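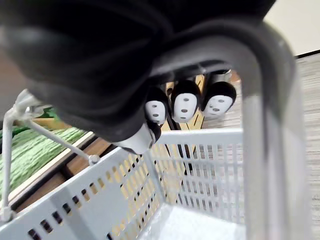
# Store chores still slow going for robots, Lellville trial finds

LELLVILLE -- Robots can pick up a head of cabbage. Whether they can do it fast enough to be worth having in a grocery store is another matter, according to results released in June by Vonmont, a small company that tests machines on shop and household work.

The company spent 11 weeks running a two-armed robot through chores in a mock store at its building in Lellville. The list was short and ordinary. The machine was asked to fill a shopping basket from a written list, put stray goods back where they belong, tidy small toys and figures on a display, and carry a basket from one side of the room to the other.

Vonmont said the robot finished 83 percent of single-item picks without help. On full chores, where one mistake can spoil the whole job, the rate was much lower. The company did not give one number for those, saying the chores were too different from each other to average.

Speed was the weakest point. A basket of 7 items took the robot 18 minutes on its better runs. A clerk doing the same job for comparison was done before the robot had its second item in hand.

The report lists which goods gave trouble and which did not. Cabbage did well. The heads are large, they sit in rows, and a gripper can come down on one without disturbing much around it. Carrots and cucumbers were harder. They lie against each other in a heap, and pulling one out moves the rest, so the machine has to stop and look again before the next try.
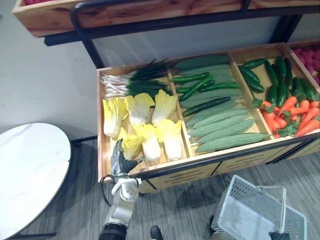
Green onions were near the bottom of the list. The robot tended to close on a few leaves and leave the rest of the bundle behind. The company used artificial vegetables for all of the produce work, which keep their shape from one week to the next, and the report says real ones would probably be harder. Real onions bend and real carrots come wet from the mister. None of that was tested.

Small figures were a different kind of problem. They are light and they tip over, and when several stand close together the gripper has to come down over one and leave its neighbors alone. Vonmont rated this chore "not ready" and said it would go back to it after a change to the finger pads.

The basket itself took up a good part of the trial. People shopping hold a basket in one hand, tilt it toward the shelf and drop things in with the other hand, and they do it while looking at something else. A two-armed robot has to plan for both arms at once. In the early weeks the machine set the basket down before each pick and lifted it again after. By the end it could hold the basket through a full list, though the report notes that it sometimes let the basket drift too low and had to start the placement over.

The display bins also mattered more than the company expected. Partitions between the vegetables helped the robot tell one kind from the next. When a few cucumbers were left on top of a different vegetable, as shoppers tend to do, the robot was asked to pick them out and put them with the others. It managed this more often than not, but it took its time, and it dropped enough of them that the company added "recover a dropped item" as a chore of its own.

Maeng, a grocery chain with a store in Matdale, sent staff to watch part of the trial. In a written statement the chain said it has no plan to put robots on the sales floor. It is interested in overnight work, when the aisles are clear and a slow machine is in no one's way. Returning misplaced goods to their shelves was the chore it asked most about.

"If it takes all night and it is right in the morning, that is useful to us," the statement said. "If somebody has to walk behind it, it is not."

Vonmont did not say what the robot costs to run. It did say that a person stayed in the room for every run and stepped in when the machine stalled. On the worst days that happened on most of the full chores. The usual cause was a gripper that had closed on nothing while the robot carried on as if it had the item.

The company said much of what it learned applies at home as well, where the jobs are the same size but the rooms are less regular. A kitchen drawer has no partitions marked out for a machine, and toys on a bedroom floor are not lined up. It plans to move some of the same chores into a furnished apartment in Lellville later in the year -- putting away groceries first, then clearing a table.

For the moment the report sorts the store chores into three groups. Picking large, separate items is marked "ready with supervision." Basket filling and returning stray goods are marked "promising." Small figures, bundled greens and anything involving a crowded shelf are marked "not ready."

The Matdale store may get a machine for a night trial, in the produce section only. Maeng and Vonmont both said nothing has been signed. Any trial there would use real vegetables, and the store would choose which bins the robot is allowed to reach into.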